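4 Gemälde aufhängen und ausrichten

Dieses Kapitel gilt für das Galerieschienensystem Gresine ab Baureihe 2, mit Zugseilen und Klemmhaken. Wer noch die alte Stangenaufhängung von Zakasley im Saal hat, liest bitte Anhang C und bringt etwas Geduld mit.

4.1 Vor Beginn

Sie benötigen: zwei Personen mit sauberen Nitrilhandschuhen, die Seile und Haken aus Beutel B, eine Wasserwaage, ein Maßband, Schaumstoffklötze zum Abstellen und den Hängeplan. Der Hängeplan sollte auf Papier vorliegen. Pläne im Kopf der Kuratorin haben sich in unseren Schulungen als schwer lesbar erwiesen.

VORSICHT: Keine Ringe, Uhren oder Gürtelschnallen. Gemälde des 17. Jahrhunderts haben Kriege überstanden und scheitern dann an einer Schnalle.

4.2 Seile einsetzen

1. Schieben Sie den Gleiter mit der offenen Seite nach oben in die Schiene und drehen Sie ihn um eine Vierteldrehung, bis er einrastet.
2. Ziehen Sie kräftig am Seil. Gibt der Gleiter nach, war er nicht eingerastet.
3. Setzen Sie den zweiten Gleiter. Der Abstand entspricht dem Abstand der Ösen auf der Rahmenrückseite, nicht der Breite des Rahmens.
4. Schieben Sie die Klemmhaken von unten auf die Seile und bringen Sie beide auf dieselbe Höhe.

Hinweis: Ein Seil trägt 15 kg. Zwei Seile tragen 30 kg, sofern beide gleichmäßig belastet sind. Für schwerere Rahmen gibt es die Drarnoren-Seile mit rotem Endstück. Ein drittes Seil in der Mitte hilft erfahrungsgemäß nur dem Gewissen.

4.3 Bild einhängen

1. Stellen Sie das Bild auf die Schaumstoffklötze, Bildseite zur Wand.
2. Prüfen Sie Ösen und Schrauben. Was wackelt, wird gemeldet und bleibt am Boden.
3. Drehen Sie das Bild zu zweit um. Eine Person spricht, die andere hört zu. Die Rollen werden vorher verteilt.
4. Heben Sie das Bild am unteren und seitlichen Rahmenschenkel an, niemals an der Oberkante, und hängen Sie zuerst die linke, dann die rechte Öse ein.
5. Lassen Sie erst los, wenn beide Personen »hängt« gesagt haben.
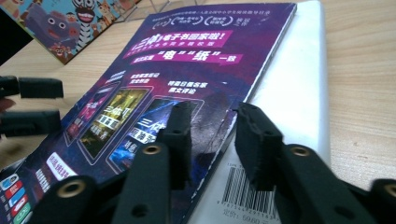
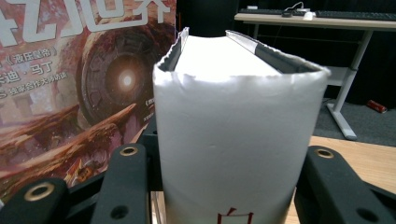 Bücher und Greifer
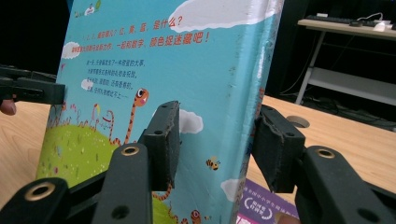
Auf welcher Höhe hängt man Gemälde verschiedener Größe in einer Reihe?

Maßgeblich ist die Bildmitte. Legen Sie für den ganzen Saal eine Mittelachse fest und tragen Sie sie im Hängeplan ein; kleine und große Formate werden dann an dieser Linie ausgerichtet, die Unterkanten dürfen springen.

4.4 Ausrichten

1. Legen Sie die Wasserwaage an die Unterkante des Rahmens. Historische Rahmen sind selten gerade. Weichen Ober- und Unterkante voneinander ab, entscheidet die Unterkante.
2. Korrigieren Sie am Klemmhaken, jeweils nur auf einer Seite und in kleinen Schritten. Die zweite Person stützt dabei den Rahmen.
3. Treten Sie zurück. Hängt das Bild laut Waage gerade und sieht schief aus, ist vermutlich die Decke schief. Dieser Fall ist häufiger, als Architekten zugeben.
4. Ziehen Sie die Sicherungsschrauben mit dem Schlüssel aus Beutel B fest – handfest, der Schlüssel ist kein Sportgerät.

4.5 Beleuchtung einstellen

Bei Gemälden in Öl gelten für die Leuchten von Van Acker höchstens 200 Lux auf der Bildfläche, gemessen an der hellsten Stelle. Spiegelt der Firnis, verändern Sie den Winkel der Leuchte und lassen das Bild in Ruhe. Arbeiten auf Papier werden in Kapitel 6 behandelt.

Fragen zur Montage beantwortet Sohail Malik unter der Durchwahl 43, vormittags. Bitte halten Sie die Nummer auf der Stirnseite der Schiene bereit; sie ist klein gedruckt und sitzt dort, wo die Leiter gerade nicht steht.

Stand: 2020-09-02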